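Getting paid on small building jobs: notice periods and retention
Year 2 project report, Construction Law and Practice
Tarmo Ķēniņš
Submitted March

1. What I set out to do

Find out why small subcontractors lose money they are owed even when the contract is on their side. My guess at the start was bad contracts. Wrong, mostly. The contracts I read were fine. It was dates, and who the letter went to.

Used papers from two finished jobs. Jutmont, a block of flats, and Groruvum, a warehouse refit. Both had the same main contractor, Cladel. The subcontractor on both was Paulauskas, doing drylining and ceilings. They let me read the payment file on condition I left out prices per item, so totals only.

2. The papers

192 documents in all once I took out duplicates. Applications for payment, pay less notices, emails, site diaries, a few letters. Sorted by date first, then by who sent it. Should of done it the other way round, cost me most of a weekend.

A pay less notice is the paper the payer sends when they mean to pay less than was asked for. It has to say how much and how that was worked out, and it has to arrive in time. Late means the full sum is due for now, and any argument about the value comes after. This is the bit most people on site had not heard of, including one of the site managers.

3. Jutmont

Paulauskas applied on the right day every month. Cladel's notices were late on two of them. Nobody at Paulauskas noticed either time and they took the lower sum. By the time the office manager spotted it the final account was agreed and signed, so no way back in.

Retention was worse. Half should have been let go at practical completion, the rest when the defects period ended. The first half came. The second half was never asked for - everyone thought someone else had sent the letter. It was still outstanding 225 days after the date it could have been claimed.

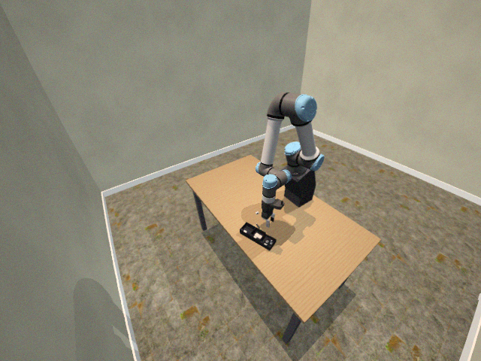

Fig. 1. Robot arm and table, computer render.

4. Groruvum

Smaller job, better run. One person kept a calendar with every due date and every last date for notice. Same contractor, same forms, and only one dispute, over extra bulkheads. Instruction was given by word of mouth and confirmed by email the same afternoon, which settled it quickly. Cladel first said 70 metres was in the original drawings. It wasn't, the drawing had been revised after the order was placed, and the revision letter proved it.

Costs of chasing were low. Postage, printing and one hour of advice came to £904. Compared with what was recovered thats nothing.

5. Problems with the work

Two jobs is not many. Both from one firm's files, so I only have Cladel's side where it was in writing. Asked them for an interview, no reply. The site diaries for Jutmont stop in the last month, reason unknown. I also read some of the notices wrongly first time round, mixed up the due date and the final date for payment, and had to redo the table in Appendix B.

6. What I would tell a small firm

Put both dates in a calendar the day the contract is signed. Check every notice against them when it comes in. Write down spoken instructions the same day and email them. Give one named person the retention letters.

Appendix A: document list. Appendix B: dates table (corrected version). Appendix C: letter template for second half of retention.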